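Teaching a robot to sort before it has touched anything

Kalkidan Nigatu starts most mornings by looking at failures. There are usually plenty. Her group at Skeramau trains a two-armed humanoid on tabletop sorting in simulation, and the software saves every attempt that ends with an object in the wrong place.

"People send me the good runs," she says. "I ask for the others. A good run tells me the policy can do it once."

The project is called Hudex, and its question is a narrow one. If a robot learns a sorting task from a small number of human demonstrations, how much can those demonstrations be stretched by a simulator before the copies stop helping? Nigatu and her colleague Cor Bakker started with 50 demonstrations, recorded by an operator who steered the simulated robot through a headset. From those they generated 4000 new ones by moving the objects, turning them and replaying the hand motions to fit.

Most of the new runs were no good. The simulator checks each one and throws out any in which the object falls or lands in the wrong section of the tray. After a second filter, which Bakker wrote, 1153 were left.

"The first filter asks if the task was done," Bakker says. "Mine asks if it was done in a way you would want to copy. If the wrist goes through some strange twist and the can still lands where it should, the first filter is happy. I am not."

The task itself is easy to explain. A cylinder is on the table, it is either red or blue, and it belongs in the section of the same color. Either hand may do the work, and the other one is supposed to keep clear. Nigatu says the idle hand caused more trouble than the busy one. In early training it drifted toward the tray and knocked things over, so the group began recording a rest position for it in every demonstration. 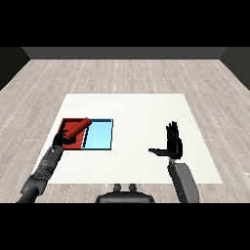
What the filter changed

Bakker expected that more data would win. The group trained one policy on everything that passed the first filter and another on the smaller set of 1153. The smaller set did better, mainly on cylinders lying on their side.

"I ran it again because I thought I had swapped the files," he says. He had not. The gap held over three training runs with different random seeds.

Nigatu is careful about what that shows. All of the tests were done in the same simulator that made the data, with the same plain table and the same lighting. She does not want the result read as a claim about real hardware.

"Contact is where simulation is weakest," she says. "The fingers close, the object stops moving, and the physics engine calls that a grasp. A real can is slippery, or it has a dent."

Melina Konstantinidis, who joined in August, is now working on that part. She varies friction and weight between runs and has started adding small delays to the arm commands. So far the delays hurt the policy far more than the friction does. She has no explanation yet and would like one before the group writes anything up.

The next step is a third bin and objects that are not cylinders. Bakker also wants to try cutting the number of human demonstrations, to see where the method breaks. Nigatu has agreed, on the condition that he keeps the failures.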